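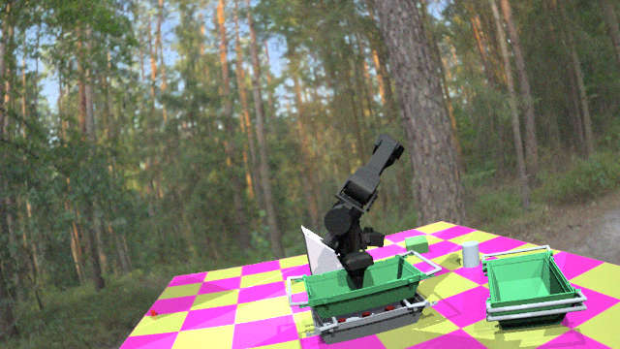 What the Family Wants to Say: Hobbies and Small Habits in the Death Notices of Ellport

Project report by Žofie Kováčik and Bogumił Cieślak
Course supervisor: Aniela Marciniak

Filed under: Student Work > Community and Local Memory

1. Where the question came from

When I moved to Ellport I started to read the local paper in order to improve my English. The page I could understand best was the page of death notices. The sentences are short and they come back in almost the same form each week: the person was born, went to school, married, worked, and is survived by certain people. Then, in some notices, there is suddenly a sentence of another kind. A man "could not pass a yard sale without stopping." A woman "kept every birthday card she was ever sent." I remembered these sentences for many days, although I had never met the people.

In the country where I grew up, a death notice is usually printed on a sheet with a black border and put on the board near the church or at the bus stop. It gives the name, the age, the hour of the funeral, and the names of the family. It does not say that someone liked fishing. Bogumił grew up with similar notices. So we both had the same question, and we proposed it to Ms. Marciniak as our project: how often do families in Ellport write about what the person enjoyed, and how do they decide what to put?

2. Material

The notices come from the Kotarley Bulletin, the weekly paper which is read in Ellport and in the villages to the north of it. The public library keeps the paper issues in boxes. The newer ones can be also searched in Prallero, the catalog program of the library, but the search does not always find names with a hyphen or an apostrophe, so we decided to work from the paper issues only.

We wanted to have 300 notices. We started from the most recent issue in the box and went backward, taking every notice, until we had reached the number. Later we discovered that one notice had been printed in two different weeks, the second time with a corrected time of the visitation. We kept the corrected one and removed the other, and we did not go back to the box for a replacement because the library had already sent the older issues for binding. All the results below are therefore for 299 notices.

We did not include the short thank-you messages which families print after the funeral, and we did not include the memorial verses that appear on the anniversary of a death. These are interesting texts, but they are written for a different purpose.

3. How we read the notices

Each of us read all the notices separately. For every notice we answered whether it contains at least one statement about something the person enjoyed, collected, cooked, grew, watched, or did in free time. Membership in a club or a lodge was not enough alone. If the notice said "member of the Garden Club," we answered no. If it said "member of the Garden Club and proud of her dahlias," we answered yes.

Church was the most difficult point. Bogumił wanted to count "loved singing in the choir" and I did not, at first. We asked Ms. Marciniak, and she said we must choose one rule, write it down and follow it to the end, even on the days when we did not like it. We chose Bogumił's rule. After this we read the first part of the material again, so that all notices would be treated the same way.

When our answers were different, we read the notice aloud and discussed it. Reading aloud helped more than we expected. A sentence such as "he was always busy" looks on paper like a hobby is hiding in it, but when you hear it there is nothing there to count.

4. Results

Of the 299 notices, 131 contain at least one statement of the kind described above. This is less than half. I had expected more, probably because these were the notices I remembered.

The statements are in most cases placed after the work history and before the list of survivors. It is rare to find one in the opening lines. When it does happen, the notice is usually long and it has clearly been written by one person with a strong style. One of them opens with the sentence that the deceased "made the worst coffee in the county and was told so daily."

Gardening, fishing, quilting, card games and grandchildren are the subjects which come back again and again. We discussed whether grandchildren can be a hobby. By our rule, "she loved her grandchildren" is no, and "she loved taking her grandchildren for pie" is yes.

The verbs are also repeated. "Enjoyed" and "loved" are everywhere. "Was known for" is used mostly about food. For men there is often "could fix anything," and we counted it only if some object was named, for example lawn mowers or clocks. We had long discussion about "never met a stranger," an expression neither of us knew. Both of us first understood it as something sad, that the person had lived alone and did not meet anybody new. A librarian explained us the meaning, and we had to laugh at ourselves. 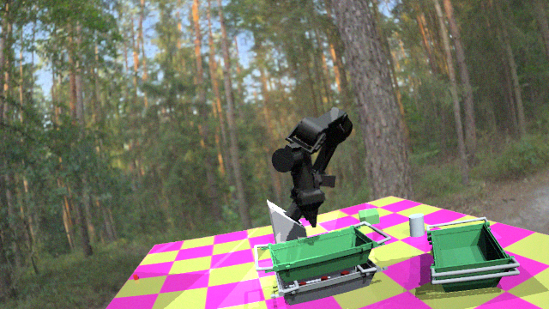 Length has a strong connection with the result, as one would expect. In the very short notices there is simply no room after the names and the service times. The Bulletin prints a basic notice without charge and asks for payment by the line when the text is longer, so a sentence about fishing is a sentence that somebody paid for. I think about this now whenever I read one. It changes also how one should understand the notices without any such sentence. They do not tell us that the person had no pleasures, or that the family did not care to mention them.

We had planned to compare men and women, but we stopped this part. In several notices the text uses only the name and no pronoun, and we did not want to guess. We had also planned to compare burial and cremation, and for this too many notices said only "arrangements are pending."

5. Conversation at the funeral home

Many notices are not written by the family from an empty page. In April we visited Skála Funeral Home in Ellport, where Teodor Tomaszewski agreed to talk with us between two appointments. He showed us the form which the family receives. It has lines for date and place of birth, parents, schools, military service, employment, memberships, survivors, and those who died before. At the bottom there is an open space with the words "Anything else you would like people to know."

Mr. Tomaszewski said that most families leave this space for last and then look at it for a long time. He does not hurry them. If they want help, he asks what the person did on a free afternoon, and he finds that this question works better than "What were her hobbies?" The word hobby makes people think of something serious with equipment. A free afternoon makes them think of a chair on the porch, a radio program, a dog.

He told us also that disagreements happen, most often about the order of the names. He has seen brothers who did not speak together because of one comma. About the pleasant sentences there is seldom a disagreement, he said, though he remembers a family which could not decide if their father had really liked bowling or had only gone there for the company. They wrote that he "bowled for years with dear friends," and everybody was satisfied.

We asked if he ever corrects the text. He corrects dates and spelling. He does not touch the style. When a family writes that someone "has gone to help the angels with their taxes," that is what is sent to the paper.

6. A reader's view

We wished to hear from at least one person who had written a notice herself. We placed a card on the board at the library and received one answer. We know that one answer is not a sample, and we present it only as one person's experience.

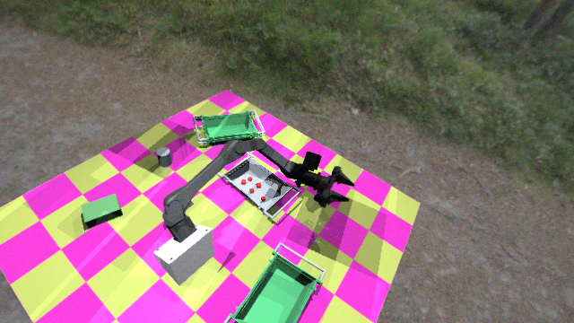
Wiesława Olszewski told us that she wrote the notice for her husband at the kitchen table in one evening, and that she took out the sentence about his hobby before she sent it. He had built model ships. She had written it down, and then it looked to her too small, as if the ships were all that had been there. A neighbor asked her later why the ships were missing, and she had no good answer. If she could write it again she would put them in, she said, and she would give the name of the one he never finished.

She said one more thing which we have talked about often since then. She had kept the first version of the notice, with the sentence crossed out, in the same drawer as the printed one. When relatives ask for a copy she gives them the printed one. The other she reads herself.

7. What we would do differently

Our rule for membership was too strict, in my opinion. Somebody who was for many years in the volunteer fire department probably liked to be there, and by our rule this is invisible. Bogumił does not agree with me. He thinks that if the family did not say it, we should not say it for them.

It would be good to have also older notices. The librarian showed us a bound volume from long ago, in which the notices were written by the newspaper itself, in the manner of news, with the cause of death and the weather at the funeral. It would need a separate project to find when the families took over the writing. We did not have time for this, and the volume may not leave the reading room.

We should also have written to Skála earlier. We visited when all the reading was finished, and if we had seen the form at the beginning, we would have understood sooner why so many notices have the same order. For several weeks we had been looking for a local custom where there was a printed sheet of paper.

8. Thanks

We thank Ms. Marciniak for her patience with the choir question, the library staff for carrying the boxes, Mr. Tomaszewski for his time, and Mrs. Olszewski for her trust. She has read the part about her husband and allowed us to print it. The quotations from the notices are given without names, and we changed small details in them where the person could have been recognized. Our reading rules and the sheet with our answers are kept with Ms. Marciniak and can be seen on request.

We use cookies to remember your settings and to count visits. By continuing to use these pages you accept our cookie policy.

Contact | Copyright Ellport Student Projects | Back to top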